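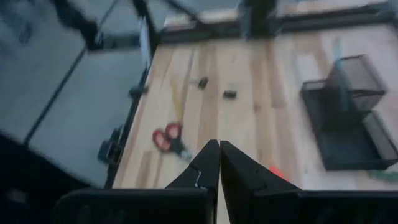 Wrist camera view over the test table, with desk organizer and scissors. Credit: Brutlow

Brutlow has released results from a study of how two-armed robots learn to tidy a desk from recorded demonstrations. The study tests whether a policy trained on wrist and overhead views together can cope when an arm blocks part of the table.

The method, named Zonau, weights each camera view at every step by how much of the target object it shows. The training set holds 3,159 demonstrations across 11 object types, including pens, scissors and sticky notes.

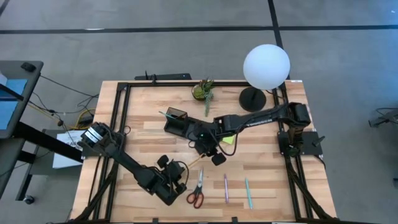
Both arms at the work table, one gripper beside the pen holder. Credit: Brutlow

"Fixed weighting fails most often near the organizer, where the fingers hide the pen," said Gayan Ranasinghe, lead author. "Zonau shifts to the other view before the grasp."

Blurred wrist images were kept in the training data. Removing them lowered the placement score in 9 of the 11 object types. 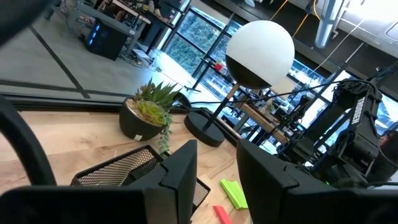
Trials were repeated with 5 table layouts. Asanka Munshi, who ran the trials, will present the full tables in October. Code will follow under a research license.

Contact: Brutlow Press Office, Hundby | © Brutlow. All rights reserved. | Back to top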